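Minutes — Hesbridge Amateur Football Club, general meeting, 1 January 2020

Present: 8 members. Apologies from the Kekana side, who had a match.

## 1. Previous minutes

The December minutes were read and approved with one change. The away game at Zemau was a draw and had been entered as a loss.

## 2. Uniforms

The club will stay with red and white for the spring. Huro has quoted a price for a full set, but wants payment before printing. Agreed to ask for half now and half on delivery. Old jerseys are to be turned in before the new ones are given out.

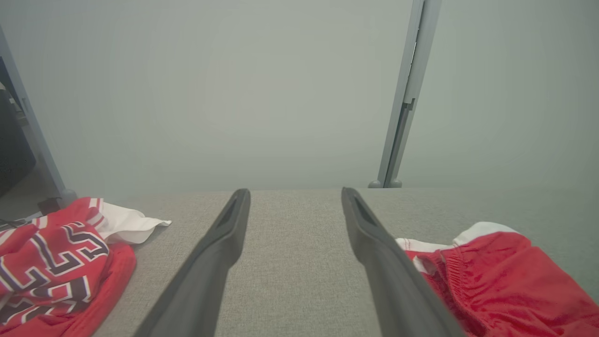

## 3. Money

Balance in the account is $2,608. Field rental for the spring is still owed — the invoice has not come. Dues stay at $100 per player, payable in two parts if asked.

## 4. Spring schedule

The league has moved the opening game to Kekana. Six players can drive. The Zemau game clashes with the school fair and the secretary will write to ask for another date.

## 5. Clubroom

Shoes are to come off before anyone puts their feet up on the seating. Bags go on the floor. A second key will be cut.
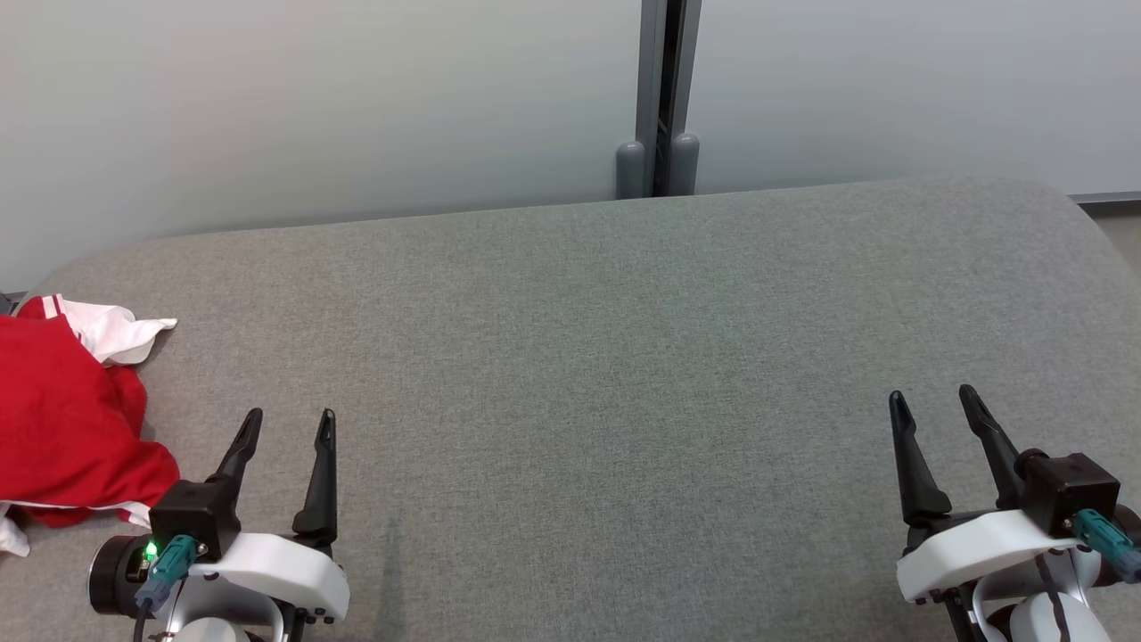
*Clubroom: gray padded surface and white wall*

## 6. Other business

The ball pump is missing again. Anyone who has it should bring it to practice.

Meeting closed. Next meeting to be set once the league confirms dates.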